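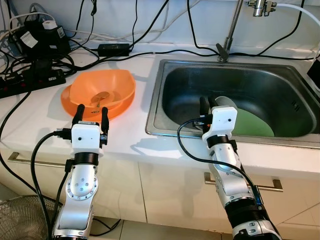

*Figure 1. Both grippers at the counter, left at the orange dishes, right over the sink rim.*

## 4. Setting up the two-arm sink bench

Section 4 covers the sink bench at the Clurcombe site, from a cold start to the first dish moved. It replaces the pages that came with the Vurkov control software, which assume a clean bench, a centred sink and an operator who never has to share the power point. Revised 28 April 2021.

The software will tell you the bench is ready long before it is. Treat the green "Ready" tile as an opinion. It means both arms answered a message, and it says nothing about whether the fingers are square, the cables are clear or the sink is where the software thinks it is.

### 4.1 Before you switch on

1. Check that the emergency stop is within reach of where you will stand, and press it in. Leave it in until step 4.2.3.
2. Run your hand along each gripper cable from the gripper housing down to the base. The left cable should curve down the outside of the left arm. The right cable should loop out to the left and come back to its own arm.
3. Tug each gripper finger sideways. Any play at all, tighten it. The manual from the supplier allows "slight movement", and we have never found out what they think slight is.
4. Look over the joint screws on both arms. Mark any you have had to turn with a paint pen so the next person can see whether it has moved again.
5. Sort out the back of the counter. Power adapters and bricks stay against the wall, well away from the basin.

> **Caution:** Mains gear and a sink share this counter. Keep the water isolated at the wall during set-up and dry the counter top before plugging in anything. The power strip stays at the left end. Do not slide it closer to the sink to get more reach; use the longer lead.

> **Note:** Cable ties on the moving part of the gripper cable are not allowed, however tidy they look. A cable tied too tightly will pass every check at the rest position and pull out on the first full reach.

### 4.2 Power-up and homing

1. Clear the counter and the basin of dishes. Homing sweeps are wide, and the arms do not look before they move.
2. Turn on the power strip, then the left arm, then the right arm. If both are turned on together the controller sometimes swaps them. Vurkov lists this as fixed. We still turn them on one at a time.
3. Release the emergency stop and select **Home both**.
4. Stand back until both arms have stopped. If one stops early with fault 3769, it has lost its joint reference. Press the emergency stop, move the arm by hand to the rest marks, and start again from step 2.
5. Nudge the left arm only, from the jog screen. Watch which one moves. If the right arm moves, the controller has swapped them after all.

Fault 3769 is described in the supplier's list as rare. Write it in the bench log every time, with the arm it happened on. Without a log we have no way of arguing the point.

### 4.3 Setting the sink edge

The front rim of the sink is the reference the right arm needs most. The software offers an automatic rim finder. On brushed steel it is easily fooled by reflections, and it reports full confidence while being fooled, so set the rim by hand.

1. Set jog speed to 2 per cent.
2. Bring the right gripper over the counter in front of the basin, fingers closed.
3. Lower until a sheet of paper between the fingers and the rim drags but does not tear.
4. Press **Store point**, raise the arm 50 mm, and repeat at the other end of the front rim.
5. Lower the fingers into the basin by hand jog and check that neither the fingers nor the housing touches the rim on the way in or out.
6. Save the file under a new name. Overwriting the last good file is how the bench at Lostgate lost a week in February.

> **Caution:** The software floor stops the fingers at the depth you stored. It does not know about the tap. Keep the right arm below and forward of the tap at all times during set-up, and don't rely on the collision map to do it for you.

### 4.4 Placing the dishes

1. Put the plate and bowl on the left of the counter, close to the front edge and in line with the left arm.
2. Nest the bowl on the plate. If the task file calls for a spoon, lay it in the bowl with its handle towards the front.
3. Put the sink items in the basin. A plate may lean on the side wall. It doesn't need to lie flat, and a bench that only works with flat plates isn't worth much.
4. Open both grippers and check that each has a clear path to its nearest dish.

### 4.5 First run

1. Load the Yusuf test routine and set grip force to 86 on the slider. The slider has no units. We asked.
2. Run one cycle at reduced speed with your hand on the emergency stop.
3. If a dish slips, check the finger pads for grease before you touch the force setting. Raising the force hides the problem until a rim cracks.
4. If both arms reach for the same dish, stop and reload the task file. Don't wait to see who wins.
5. Repeat at normal speed. Log the result, good or bad, with the file name you used.

Keep people's hands off the counter whenever the arms are live, including while they are standing still. "Paused" on the screen means the routine is paused – the motors are still powered.

### 4.6 Shutting down

1. Take the arms to rest and press the emergency stop.
2. Turn off the right arm, the left arm, then the strip.
3. Remove the dishes and wipe out the basin.
4. Check the floor for cable that has crept out from the counter and push it back before you leave.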